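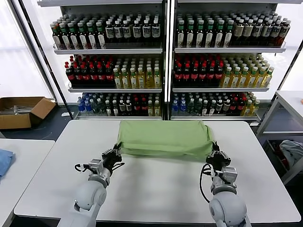
June, after nine in the evening

I am tired but I want to write before I sleep, because yesterday I promised this to myself and did not do it.

Today was mostly for cloth and bottles. I came to the shop room early and began with the green cloth. It is a simple thing, light green, and I like the color very much, but it does not want to be folded. I fold it in half, I make the corners meet, and then the middle comes up like bread. My mother could fold a bed sheet alone, standing up, in the time I need to find the corners. I tried three times and then I drank my tea.

Benedicta Bonsu came by with the stock list from Pliston. She has written 98 on one line and 35 on the next, and I could not read what the lines were for. She laughed and said she also could not. We will ask Sena tomorrow. 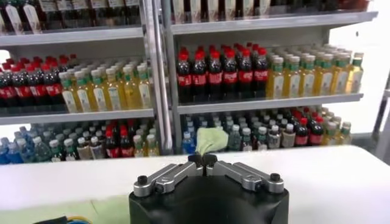
The shelves at least make me happy. The bottles stand in tight rows now, and the dark ones with red caps have their own place, and beside them the yellow-green ones with green caps. When I was new here I put everything by size, and Sena Ayaaba told me, very politely, that people look for the color first. She was right. I think of it when I am a customer myself - I never read the label, I look for the cap.

I still want to wipe the ledges. Dust in this room comes from the road, and in the dry weeks it is worse. The cloth I bought from Zirwood was too thick for this work and left small hairs everywhere. A thin one is better, if it is washed often.

In the evening I called home. My brother has moved to the street behind the Atinga bakery and he says the bread smell wakes him at four. He complains, but I could hear that he likes it.

For tomorrow: ask about the list, buy soap, pay back Benedicta for lunch. And fold the cloth again, more slowly.

Filed under: Diary, Work days
3 comments | 35 shares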